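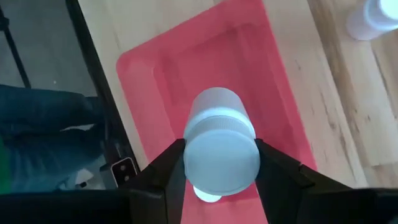 Screw cap

A screw cap is a lid with a spiral thread on the inside that grips a matching thread on the neck of a bottle or jar. I've been keeping this page going for the Hollerel household encyclopedia since one February when I got stuck on a jar of pickles, and it has grown a lot (sorry, I get carried away!).

How it works

The thread is really just a ramp wrapped around a tube. Turn the cap and you slide down the ramp, and all that turning gets traded for a strong downward squeeze on the rim. Most caps also have a liner inside, a thin disc of foam or soft plastic, and that's what does the sealing. If your bottle leaks, look at the liner first. Mine was folded over for weeks before I noticed.

The little ridges on the side are called knurling. They give your fingers something to hold, and I find the fine ones much kinder than the chunky ones, though my sister would fight me on that.

Kinds of cap

Continuous thread caps go round more than once. Lug caps, the metal ones on jam jars, need only a short twist. Child-resistant caps make you push and turn at the same time – or squeeze and turn, depending on the maker.

Collecting

Yes, people collect them! The Modunska swap list runs to 3000 entries, and I've matched 83 of them from my own kitchen drawer. Number 1029, a green lug cap from the Kirui dairy, is the one I'd love to find. I've seen it listed 3 times and missed it every time.

See also: Bottle neck, Cork, Jar, Tarkudach stopper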